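Print this page | E-mail this page

GRIPPER FAULT – PLEASE READ BEFORE YOUR NEXT SESSION

Quick one before Friday, sorry for the rush.

We lost most of a week of recordings to a slipping finger. One of the hand-held grippers had a finger mount that had worked loose on its screws. Not by much – you could wiggle it if you knew to try. Enough that the marker on that finger was sitting at a slight angle, so the opening width came out wrong in every file. 800 recordings are affected. Helmi Manninen spotted it when the replay arm at Vainio kept closing short and dropping the part. Third time it dropped it from shoulder height, right next to Bontu Lemma's foot. She is fine. The part is not.

So that's the safety bit. An arm playing back bad width data will squeeze too hard or let go early, and it will not stop and tell you. Stay behind the tape when replaying anything from the affected set, even at slow speed. Aarne Riihimäki has pulled those files off the shared drive but if you made a local copy please delete it, or at least rename it so noone trains on it.

What we think happened: the screws went back in without thread lock after the pads were changed in December. The Tundus log sheet has a box for it, box was left blank. No blame, the sheet is confusing and Reijo is redoing it.

From now on:

– wiggle test on both fingers before you start, and again after lunch
– close the gripper all the way, check the width reads zero. If it doesn't, stop
– look at the screws on both mounting plates. Any gap under a head, tag it and swap it out
– soft pads peeling or torn, same thing, do not tape them
– keep your own fingers out from between the pads when checking, 7 people have told me they got pinched doing this

Spare mounts are in the Ralleck cabinet, second drawer. More than 32 screws in the bag, help yourself but write it down. Thread lock is with Rūta Pētersons, ask her first becuase the last tube walked off.

Re-recording starts as soon as all the grippers are checked. Sign-up goes round by e-mail. Questions to Reijo Räsänen, mornings are best.

This site uses cookies to remember your newsletter settings. OK | Read more

Contact | © Studico | Back to top
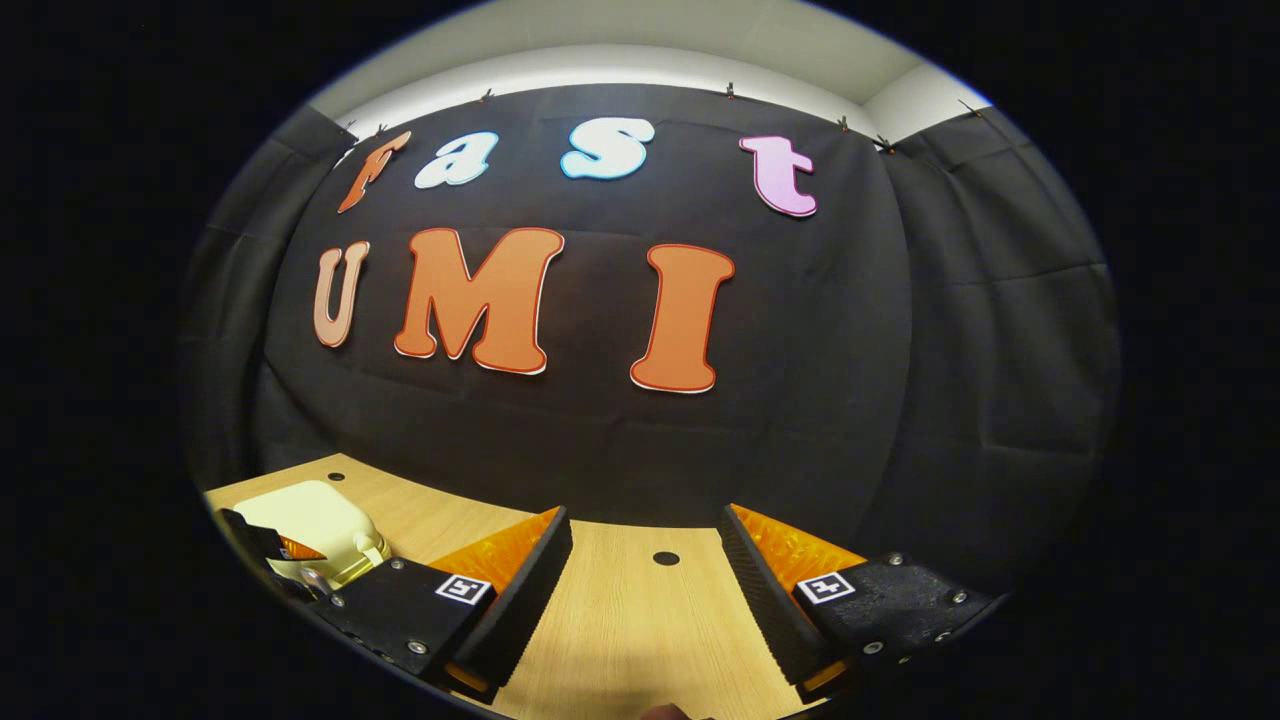 Studico – Handheld Recording Team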